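Stitch Spacing and Seam Strength in Small Leather Goods
Henok Fikre and Saron Wubshet
7 March 2026

3. Method

Strips of vegetable-tanned leather were supplied by Endale, cut to 40 mm width and joined with a single saddle-stitched seam. Waxed polyester thread was used throughout. Stitch spacing was set at 3, 4 or 5 mm with a pricking iron. Each seam was pulled on the bench tester until the thread or the leather failed.

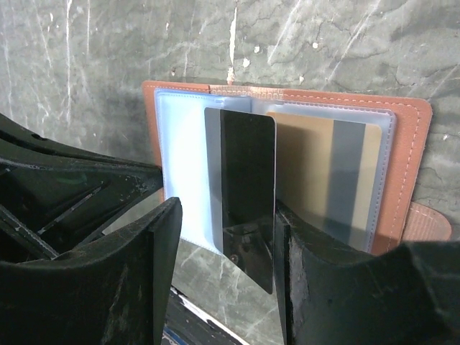

Of the 83 strips prepared, two were rejected before testing – both had holes punched too close to the edge. The mean load at failure for the 4 mm group was about 500 N. Seams at 3 mm usually tore along the line of holes, while those at 5 mm failed in the thread.

4. Sources of error

Leather thickness varied within a single hide and was measured at one point per strip. Sreekumar Warrier stitched the first batch and Saron Wubshet the rest, so thread tension may differ between them. Humidity in the lab was not controlled. A repeat of the 3 mm group is planned with strips taken from one area of the hide.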